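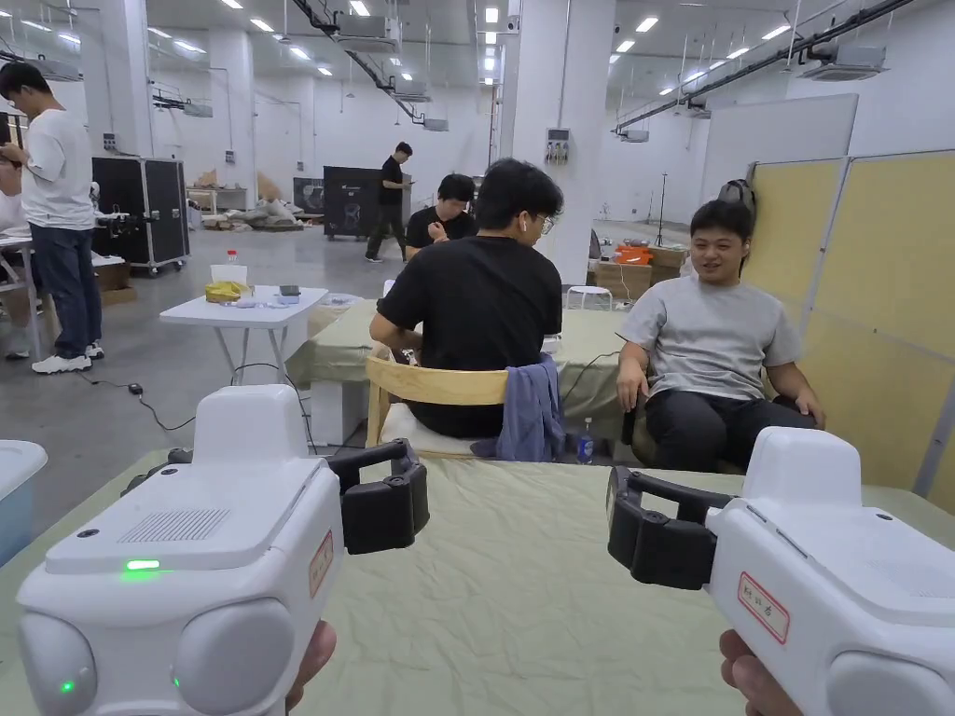

Saturday, late

The time sync is fixed! I have been chasing this since the start of the month and I'm too wound up to sleep, so it goes in here.

Short version for future me: the left and right gripper streams were each fine by themselves. The trouble was in the merge. Drellow stamped each pose when the message arrived, and the left side arrived 33 ms behind the right. One video frame. You'd never see it in playback, but the policy saw it, and every time the two jaws had to come together over the cloth, one would get there early and push. I blamed the planner for that for two weeks. Sorry, planner.

In-ho Yoo was the one who said to plot the jaw opening against hand speed for both sides on one axis. Took me ten minutes. There was the gap, same size in every single episode, almost pretty. So now we stamp at the source, carry the stamp all the way through, and resample both sides to 60 Hz at the very end (I had been resampling first, which smeared everything and hid the offset). Reran the converter on all 460 episodes over lunch and it threw out only the ones with real tracking dropouts.

Then the retrain. I used 300 clean episodes, same seed, same settings as the old run, so it's a fair fight. The validation curve dropped under the old one early and stayed there. I kept walking back to the screen to look at it. In replay the two wrist paths finally meet in the middle the way a person's hands do — no little stutter before the close. I watched that replay far too many times.

Still bugging me: the pose filter goes wobbly when both wrists turn fast and the view is mostly green cloth. Not many features to hold on to there, I think. The wrinkles help more than I would have guessed, so please no ironing. I want to try weighting the background points higher, since there is so much stuff in the hall behind the tables. Might be a one-line change. Might eat all of next week.

Also the Sinuvon viewer crashes if you scrub backward past zero. Wrote it up, didn't fix it.

To do: push the converter branch, write a test with a fake 33 ms delay so this can't sneak back in, ask In-ho about the gripper width calibration file (two versions in the repo, different numbers, same name, argh).

Ate dinner at nine standing up. Great day.

Contact | © Tesach notebook pages | Back to top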